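Student Project Report
Why Do Clothes Lose Their Color at Home? A Small Study of Household Washing in Cirnby

Introduction

When I moved to Cirnby to begin my studies, I shared a washing machine with many other students for the first time in my life. In my family my mother washed the clothes and I did not think about it. In the shared house I saw that everybody had different rules, and everybody was very sure about their own rules. One student washed all his clothes at the highest temperature. Another one never mixed two colors in the same load. I became curious which of these habits have good reasons and which are only habits.

The subject of my project is therefore the washing of colored clothes in normal homes. I looked at three points: how people sort their clothes, what temperature they choose, and how they dry them. I did not study the chemistry of dyes in detail, as this would need a laboratory and more knowledge than I have now.

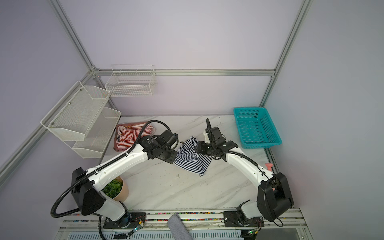 Figure 1. White tabletop with gray marble veining, between pale lavender walls.

Method

I wrote a questionnaire with simple questions and gave it out in two parts of the town, Fliltwood and Ouali. Fliltwood has mostly students and young workers in small apartments. Ouali has more families, and many homes there have a garden or a balcony. I printed 264 questionnaires and received 100 answers. I had hoped for more, but my tutor told me that this is a good result for a paper form without any reward.

I also made interviews with two people who work at the Skikent laundry near the bus station. They asked me not to write their names. Each conversation took one afternoon, with many breaks when customers came in. I wrote notes by hand and typed them the same evening.

The form had a weak point that I noticed too late. I asked "Do you sort your clothes?" and people could only answer yes or no. Several people wrote in the margin that they sort sometimes, when they have enough clothes for a full load. I counted these answers as yes, but in a new version I would give them a separate box.
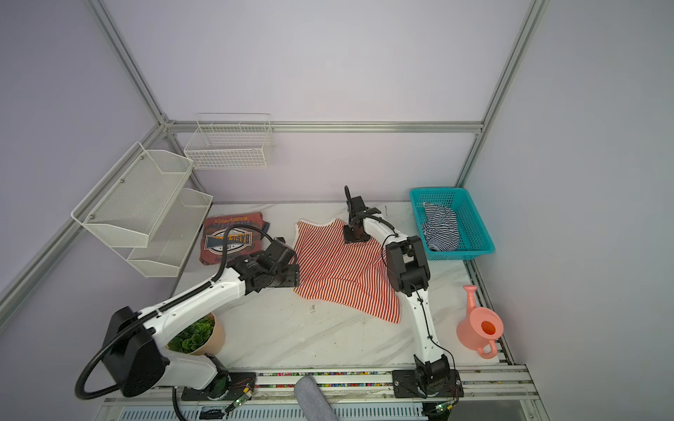

Lertchai Yimyam
Second-year student, Textiles and Home Studies

Results

Most people who answered said they sort white clothes from dark clothes. This was true in both parts of the town. The difficult group is the clothes that have white and a strong color together, for example stripes. Here the answers were very mixed. Some people put them with the white clothes, some with the colored ones, and a few wash them alone by hand in the sink. One woman in Ouali wrote that she stopped buying red and white things completely after one accident with a tablecloth.

The workers at Skikent had a clear opinion on this. They said that striped clothes should go with the colored load, in cold water, and should be taken out as soon as the machine stops. In their experience the trouble often begins after the washing, when the wet garment stays in a pile and the red part touches the white part for many hours. I did not find this advice in the answers from the questionnaire, where people wrote almost only about temperature.
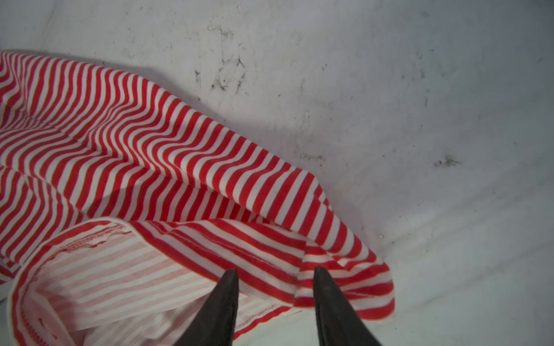 Figure 3. Knit fabric with red and white stripes. The inside of the garment is paler than the outer face.

About temperature, the people in Fliltwood choose lower settings than the people in Ouali. The reason they gave most often was the electricity bill. In Ouali, parents of small children told me they prefer hot water for hygiene, also for colored clothes – and they accept that the color becomes weaker.

Drying was the part where I learned the most. I expected that nearly everybody would use a drying rack, but many people in Ouali hang their clothes outside from April until the autumn. Only a few of them turn the clothes inside out first. The older worker at Skikent told me that strong sun on the outer side can take away color faster than the washing does. She turns everything, even socks.

Discussion

My results are only for one town and cannot be used for other places. The two groups are also not the same size, and I did not ask about age, so I cannot say if younger people choose cold water because they are young or because they pay the bill themselves. I also did not ask which machine people have. Old machines often show only a number for the program, and two persons told me they do not know what temperature belongs to it.

For a next project I would like to wash the same fabric many times under different conditions and compare the colors with a printed color card. My tutor has already offered me a shelf in the storage room for the samples.

Report handed in: 3 Jan 2023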